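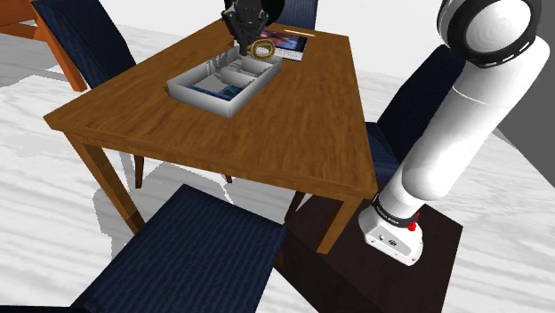 Recording Punis: a term in the small studio
Music Technology, year two project report
Feb 21, 2020

I should say at the start that I'd never recorded a full band before September. I'd done my own songs (guitar, laptop, a lot of blankets over a lot of doors) and I'd helped with a podcast, and that was it. So when Maxence Poulain asked if I wanted to record his band for my project I said yes far too quickly, and then went home and panicked.

The band are called Punis and there are four of them: drums, bass, two guitars, with Maxence singing and playing the noisier of the guitars. They'd already put out a single as Fakier, which they now pretend never happened, though I really like it! The plan was a three-song EP called Trernum, tracked mostly live, because they sound best when they can glare at each other.

We had 13 sessions booked and used 10 of them. The first two went almost entirely on drums. I'd read loads about microphone placement and had a diagram I was very proud of, and the kit sounded like someone kicking a wardrobe. Moving the overheads lower and taking a pillow out of the bass drum did more good than anything on my diagram. I also learned to tune a snare, badly, then less badly.

"Lindholm" is the opener and the one I'm happiest with. It's fast and a bit wonky, and the chorus comes in half a bar before you expect it. We did nearly 40 takes, which I wouldn't recommend to anyone. The one we kept was an early one, with a bass note in the second verse that's plainly wrong, and every time I fixed it the whole verse went flat and polite, so it stayed.

The slow song, "Held Over", gave me the most trouble. Maxence wanted his voice dry and very close and I wanted a great big reverb on it (I always do). We argued, I mixed it both ways, and my tutor picked his. Annoyingly I now agree with her. You can hear him breathing in before the last line and it's the best moment on the EP.

The title track is mostly feedback and I mainly stayed out of the way.

Mixing took longer than I'd allowed for. I kept working late on headphones, then playing it in my mum's car and finding there was far too much bass, so I'd go back and take some out and do the same thing again. Next time I'll use one or two records I know well to compare against from the start, and I'll write down my settings, because I lost a guitar sound I loved and never got it back.

The band are putting the EP online themselves after Easter. They've asked me to do the next one, and I've said yes, but with fewer takes.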